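Chapter 3
Where Things Live: Storage at the Table and the Counter

Most advice on kitchen storage begins with a promise. Buy the right rack, the saying goes, and the drawer will stay tidy. This chapter takes a cooler view. A container only works if people put things back in it, and few studies of household storage bother to check whether they do.

Take the survey that Onora sent to 677 households in September. Some 390 of them said that they owned an upright holder for chopsticks or spoons, and most called it "very useful." Useful compared with what? The survey did not ask. Nor did it ask where the holder stood, how many of the sticks in it were ever used, or whether the pairs still matched. When Benedetti went back to 64 of the same homes, the answers were harder to sum up. Several holders had turned into a home for anything long and thin.

That is worth keeping in mind before we praise the open design. Upright storage keeps things in plain sight and within reach - two real gains. It also leaves the eating ends uncovered if they point up, and it does nothing to sort plain sticks from patterned ones. Holes in the sides are said to help with drying. They may, but a claim on a package is not a test.

As you study the views of one household's table and the kitchen behind it, ask what the storage makes easy and what it leaves to habit.

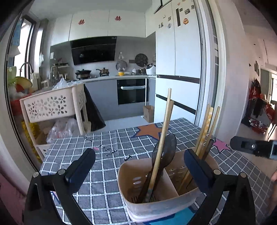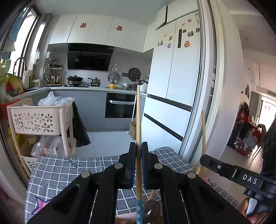
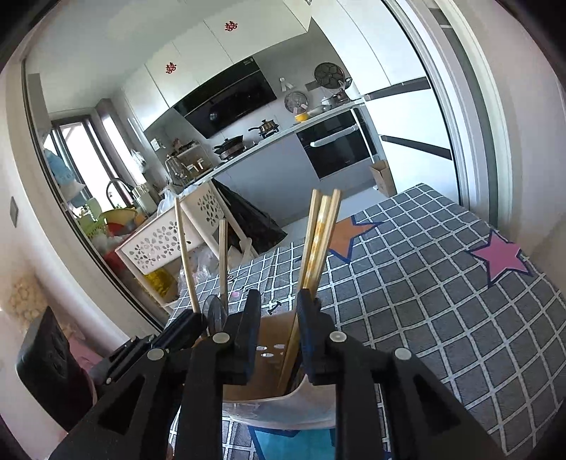

3.1 What Counts as "Put Away"?

We start with a word that everyone uses and few define. In the Altmont method, an item is put away when it is back in its assigned place. The Sevton method asks only that it be off the work surface. By the second rule, a holder kept on the dining table may pass or fail depending on what you call a work surface, so settle that point before you compare any results.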